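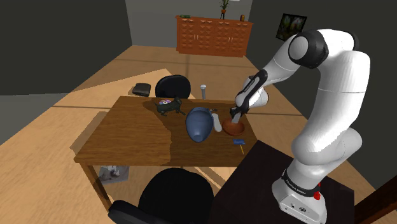

Sending donated medical supplies abroad – who signs for the customs waiver?

Posted by Despina Radu, 24/02/2018

Our town has a sister-city agreement with Talance, and the district hospital there has asked for gloves, dressings and IV sets. We have 16 cartons packed and a freight company, Vasten, willing to carry them by air at no charge. The consulate told me the shipment can enter free of duty if it is "accepted by the receiving government." The hospital director has already sent us a signed letter. Vasten says the letter is not enough and that they will not book space until they have a waiver number. The consulate says the waiver is a matter for the health ministry, and the ministry's office does not answer email from outside the country.

Does the hospital apply for this, or do we? And does it matter that the gift comes from a city and not from a charity? Our mayor would like it to go as an official gift from the town, with a letter to the ambassador, but I don't want that to hold things up. Some of the dressings expire next April.

Lucinda Iwasaki
The receiving side applies. In every shipment I worked on, the hospital or the regional health office filed the request and the donor only supplied papers. What they will need from you is a gift certificate stating that the goods are not for sale, a packing list by carton with lot numbers and expiration dates, and a value for each line. Do not write zero for the value. Customs offices tend to reject that, even for gifts. Use a fair replacement price and add "no commercial value – donation."

The director's letter shows that the hospital wants the goods. The waiver is a separate paper from the ministry, usually with a stamp and a reference number, and that number is what your carrier is waiting for. Ask the director who handles imports at the regional office and have that person file it. Ours took 11 working days once the right office had it, and five weeks before that in the wrong one.

Check the shelf life rule too.
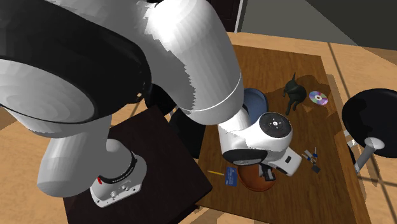
Many countries want at least a year left on arrival, so I would pull the dressings that expire in April and ask about them separately. One short-dated carton can hold up the whole lot.

Khôi Phí
Call the embassy and ask for the health attaché if they have one. The consulate mostly does passports and visas.

Shoshana Dunleavy
Agree with Lucinda on the paperwork. On the city part, it can matter. When our county sent supplies to Kapoor the gift was announced as coming from the county, and the foreign ministry there then wanted a formal note through the embassy before anyone would release the pallets. They sat for 14 days and we were billed for storage. The next time we shipped through a registered nonprofit and the county was thanked in the cover letter. The mayor can still write to the ambassador after the goods arrive.

Also get it in writing who pays storage if there is a delay. Free freight often covers the flight only.

Contact the moderators | © 2018 Fudutico Community Help | Back to top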